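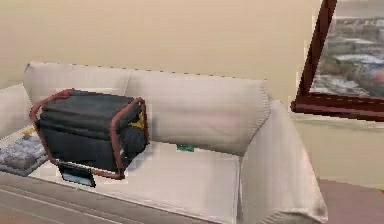
Home | Style | Food | Living | Subscribe

I moved last May, and I'm still not done. I mean, the boxes are gone (well, all except 5 in the closet, and those have been taped shut since two apartments ago), but I haven't settled in. I still reach for the light switch on the wrong side of the bathroom door. Every single night!

My old place was on the Valus side of town, over a bakery, and I knew it with my eyes closed. Then the rent went up $300 and that was that. I found a place in Mestasora, 12 stops out on the bus, and told everyone I'd love the quiet.

I did not love the quiet. The first week I slept with the radio on, tuned to some call-in show about lawn care, and I don't have a lawn. 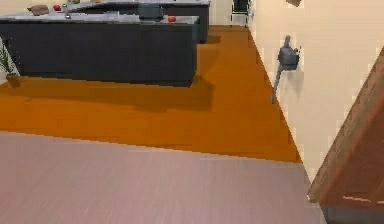

What helped was getting lost on purpose. I'd pick a street after work and just walk it until I was hungry – which is how I found Bravo, a diner with bad coffee and really great pie. I go on Thursdays now. The waitress brings me the cherry without asking, and the first time she did it I almost cried into my napkin.

Then there was Simis, the hardware store, where I went in for picture hooks and came out with a snow shovel and a long opinion on furnace filters. I've been back so often they let me leave my bike inside.

My sister wants to know if I miss the bakery. Sure I do, mostly around 2 in the morning when the ovens used to start up. But last week a man stopped his car to ask me the way to the post office, and I told him, left at the church and down the hill, and he got there fine. I know because I was walking there too.

Sign up for our newsletter and get new stories in your inbox. By using this site you agree to our use of cookies.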